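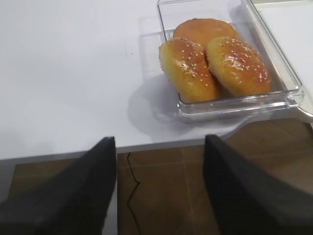

How far ahead can you bake buns for a crowd and still have them nice on the day?
The day before is fine for most enriched doughs, so long as they cool right down before the lid goes on, and a month is fine in the freezer if you bag them the same evening.

That was the question Kane Ruddock sent round last night, and I've been thinking about it ever since I put the kettle on this morning, so do forgive the length of what follows. His message first, for anyone who missed it:

> Hello all, I've said I'll do the buns for the Rilton supper in November and I'm beginning to wonder what I've let myself in for. My oven only holds 11 at a go. Do I bake on the day and risk it, or do it all beforehand? And does anybody glaze with milk instead of egg? Kane

Kane, dear, please don't bake on the day! I did that the year we held it at Brura and I was still in my apron when the first people sat down. With an oven that size you'll want to keep half the dough in the fridge while the other half proves, or the last trays will be blown up like balloons before their turn comes.

I make mine with 600 g of strong white flour to a batch, a good knob of butter and an egg, and I shape them a little smaller than feels right (they always spread more than I expect). Milk does perfectly well for a glaze if there's someone coming who can't have egg on top, though remember there's egg in my dough as well, so do ask. You won't get quite the same shine. Seeds stick to either one, but put them on straight after brushing, while the glaze is still wet.

For freezing, let them go completely cold, bag them flat, and get the air out. I take them out the night before and leave them in the bag on the worktop, then give them five minutes in a low oven, which brings the crust back beautifully.

Clem Quinlan has offered her second oven too, bless her, and she's only up the lane from you, so I'd take her up on it.
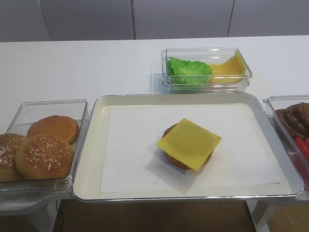
## Fillings, and who's bringing what

Jarrah Donnelly is doing the onions and the pickles. I'll bring lettuce and tomatoes, and slice the tomatoes there so they don't go watery on the way. We could still do with somebody for cheese, and something decent for the vegetarians, as last year's bean patties fell to bits. Reply to the list if you can help, please, so we don't end up with two lots of everything.

Warmest wishes to you all,
Darcy McKinnon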